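## 4. Processor placement with two parallel grippers

The placement task isolates the last stage of the desktop reassembly sequence used in the Plurel benchmark. The arm picks up a processor, carries it over the open chassis, and lowers it into the socket under force control. Arm, wrist camera, fixed camera, and controller are the same in all conditions. Only the gripper changes: the Clellell, a parallel gripper with a fixed stroke per command, or the Vultumau, which servos on motor current. Figure 4 shows the workspace from both camera positions.
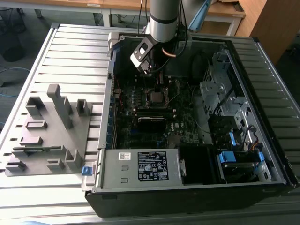
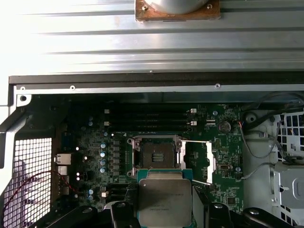
**Figure 4.** Workspace for the placement task. First image: fixed camera, with the computer tower on its side on the slatted worktable and the gray 3D-printed fixture plate to its left. Second image: wrist camera, with a processor held between the two fingers and the socket load plate open.

### 4.1 Procedure

A trial starts with the processor already in the fingers, gripped on two opposite edges. The operator checks the grip by eye and starts the Ejigu controller. The arm moves to a hover pose above the socket, takes one wrist image, corrects its lateral position and yaw, and descends. Contact is declared when the vertical force at the wrist passes a fixed threshold. A short spiral search follows if the package has not dropped to the seated height. The fingers then open and the arm withdraws straight up.

The hover pose was perturbed at the start of each trial by a random lateral offset and a random yaw. The same list of perturbations was used for both grippers. Order was blocked by gripper, since changing the tool requires a new hand-eye calibration, and the blocks were alternated to spread out any drift in the force sensor. The chassis was not clamped. Its position was measured again at the start of each block.

We ran 307 trials. Seven were dropped after controller communication faults that stopped the arm before contact, and their perturbations were repeated within the same block. The remaining 300 trials are divided equally between the two grippers.

### 4.2 Failure classes

A trial counts as a success if the processor lies flat in the socket, in the correct orientation, after the fingers have left it. Failures were labeled from the wrist video by two raters and fall into three classes:

- *Tilt*: one edge enters the socket and the opposite edge stays up at the end of the search.
- *Slip*: the package moves in the fingers after first contact by more than the search radius.
- *Release*: the package is seated, then lifted or shifted as the fingers open.

When a trial met the definition of more than one class, the earliest event was used. The raters disagreed on four labels, all between tilt and slip, and settled them by viewing the force trace next to the video.

### 4.3 Results

| Gripper | Trials | Tilt | Slip | Release | All failures |
|---|---|---|---|---|---|
| Clellell | 150 | 17 | 8 | 4 | 29 |
| Vultumau | 150 | 6 | 7 | 3 | 16 |

The failure rate was 19.3% for the Clellell and 10.7% for the Vultumau. Most of the difference is in the tilt class. Slip and release counts are close, and we draw no conclusion from them at this sample size.

Tilt failures with the Clellell were concentrated at large yaw perturbations. In these trials the package touched the socket wall at one corner, and the rigid grip passed the resulting moment to the wrist. The controller read this as normal contact and began the spiral search with the package already inclined. The Vultumau gives way slightly at the fingers under the same load, and the package could rotate back toward level during the first turn of the search.

### 4.4 Sensing limits

The fingers block part of the wrist camera's view of the socket during descent. The lateral correction is therefore computed once, at the hover pose, and is not updated. The fixed camera cannot replace it at this stage, as the arm and gripper come down between the lens and parts of the board. Glare on the metal heat spreader also reduced the number of usable edge points in the wrist image, and the yaw estimate was taken from the finger pose in those cases. We did not test a second wrist camera or a polarizing filter.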